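Workshop notebook, Wasilewska collection (funeral notices and obituaries)
2019-03-10

Second pass through the Murville boxes, and a long ramble about dates, for which I apologise in advance to anyone reading over my shoulder.
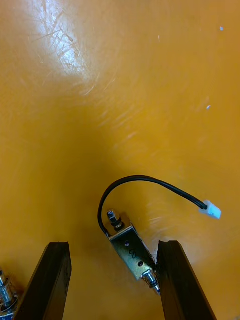 Came the remark over the tea, from the far end of the room, that an obituary is only ever as good as the memory of the tired relative who wrote it, and that we ought to stop treating the printed age at death as though it had been carved in stone. I had been treating it exactly like that for the whole of box 4, so I went rather quiet and then went back and had another look.

To put down where we are. The collection holds 1136 notices in all, spread over 9 boxes, nearly all of them cut out of local papers by the same patient hand and pasted on to sugar paper. The pasting was done with something that has gone brown and brittle, and the notices nearest the edges lift if you so much as breathe in their direction. I have been leaving those on their sheets and transcribing them where they are. The loose ones go into polyester sleeves as before, with the box and sheet number in pencil on the slip and never on the cutting.

The trouble with ages is this. In the older notices the family gives "in her 84th year", and whoever did the first transcription (it was me, last June, and I remember being very pleased with my speed) typed 84 into the age field. In her 84th year she was 83. I knew this perfectly well and did it all the same, sheet after sheet, with the radio on. Monum then takes the age and the date of death and works out a birth year for us, and so we have a fair number of people in the catalogue who were born a year early and don't match up with their own baptisms. I spent most of the morning putting box 4 right and I think it is clean now, but boxes 2 and 3 were done in that same cheerful fortnight and I wouldn't trust either of them.

What I'd like us to do from here on is to type the wording exactly as printed in the first field, "in her 84th year" and all, and only put a number in the second field when the notice gives a plain "aged". Let the birth year stay empty if it wants to. An empty box is a lovely thing compared with a wrong one, and anybody who comes looking for a great-grandmother can do the sum themselves.

Duplicates next. There are 31 people with more than one notice. Usually it's the short announcement first and then the longer piece a week or so later, once the service had been held, with the list of mourners and the wreaths. I had been inclined to merge them and keep the longer one as the record. I've changed my mind after the pair on sheet 12 of box 5, where the short notice names a sister in the next parish and the long one leaves her out altogether. There may be a whole family quarrel in that, or the compositor may have dropped a line, and it isn't our business to decide. Keep both, link them, and put "see also" in the notes. Dendeo will allow two cuttings to hang off one person as long as the person is made first and the cuttings second. If you do it the other way about it makes you a second person with the same name, and then you have to ask for them to be deleted, and it is all a bit sad.

While I'm on Dendeo, the export still turns the pound signs into question marks. It matters more than you'd think, as the notices from the chapel end of Murville nearly always say what was given to the burial club. I've been correcting these by hand in the spreadsheet afterwards. Must write to them again. I did write before Christmas and had a very friendly reply that didn't answer the question.

Place names. I've started a list at the back of this book, working from the last page inwards, of farms and rows of cottages that appear in the notices and aren't on either of our maps. Please add to it if you find more, and put the spelling as printed even when it is plainly wrong. "Late of Top Houses" has come up again and again today and I'm beginning to feel quite at home there. My guess is that it's the row above the brickworks, as two of the men who died there are described as burners, but it is a guess, so it has a question mark beside it.

One I want to copy out simply because I liked it. A woman who had kept the crossing gates and then, when she was widowed, kept hens and let a room. The notice says she "was never known to turn away a walker in wet weather", and that she had taught half the lane to knit, boys included. It gives no parents and no place of birth, and the date is missing from the top where the scissors went through it. By the rules she is a poor record with hardly a field filled in. I've put the whole text into the notes and given her the keyword "lodgings", and if anyone thinks that's an indulgence they can tell me so.

On the physical side, I tried the new blotters under the lifted corners on sheets 12 to 15 with the small glass weights on top, and I've left them in the press cupboard overnight. Don't move them, please, and don't be tempted to peek. The old blotters had picked up a fair bit of the brown and I've put them in the bin. We shall want more before long – the thicker sort, as the thin ones cockle.

I also need to own up to a mistake in the numbering. Box 6 has no sheet 20. I went from 19 to 21 while talking, and everything after it is already entered, so I've slipped in a piece of card marked "no sheet 20, numbering error" and left it at that. Renumbering would mean changing the slips as well as both databases and I haven't the heart.

For next time:
Boxes 2 and 3, ages only, against the sheets and not against my typing.
Finish linking the pairs, from box 5 sheet 16 onwards.
Blotters, thick.
Write to Dendeo about the pound signs, and send them a sample row.
Ask at the Murville record office whether the burial club books survive, and whether they can be seen without an appointment.
Soft pencils. There was one decent one left this afternoon and I'm afraid I've gone home with it in my cardigan.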